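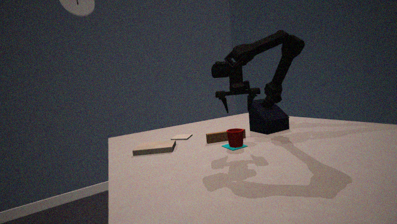

5. Running your first comparison

By now you have Pillumow installed and the Fallby scene loads without errors. Time for the fun part! In this section you run the same arm policy many times in simulation and see how well its score predicts what the arm will do on a real table.

The method is called Perron matching. We score a policy under several lighting and layout settings, then keep only the settings whose results agree with the bench. In our December trials it took 892 simulated runs to settle on a stable set, and we were delighted by how few that was.

5.1 Before you start

Check that the arm is in its start pose, gripper open and well clear of everything on the table. The red mug should be on its teal coaster, with the wooden pieces to the left of it.

Note: the shadow of the arm is part of the test. Please leave shadows switched on, even if your machine is slow. Policies that read camera pictures can be thrown by a dark shape across a white table, and that is exactly the sort of thing we want to catch.

5.2 Steps

1. Open the Zestilel panel and choose New comparison.

2. Pick the policy file you want to test. Older files will load, but the panel asks you to confirm the joint order first.

3. Set the task to "lift mug". The other tasks work the same way, but this one is quickest to check by eye.

4. Set the seed to 73 if you want your numbers to line up with ours. Any whole number will do otherwise.

5. Under Lighting, tick all six presets.

6. Press Run and watch the first attempt all the way through - it's well worth it, and you will spot a badly scaled gripper command straight away.

7. When the batch ends, press Match and load your bench results. The panel draws one dot per setting. Dots near the diagonal are the ones to keep.

Caution: do not move objects by hand while a batch is running. The physics will carry on, but the log still holds the old positions and the match will be wrong.

Caution: a high score in simulation does not mean a policy is safe on a real arm. Keep the speed limit on for the first bench run and stay within reach of the stop button.

5.3 If the match looks poor

Try the coaster first. Its friction value matters far more than we expected, and a small change can pull several dots back into line. After that, look at the gripper closing speed.

If fewer than seven bench runs were loaded, the panel shows the dots in grey. Add more runs and press Match again - there is no need to repeat the simulated batch.

Section last revised January 2021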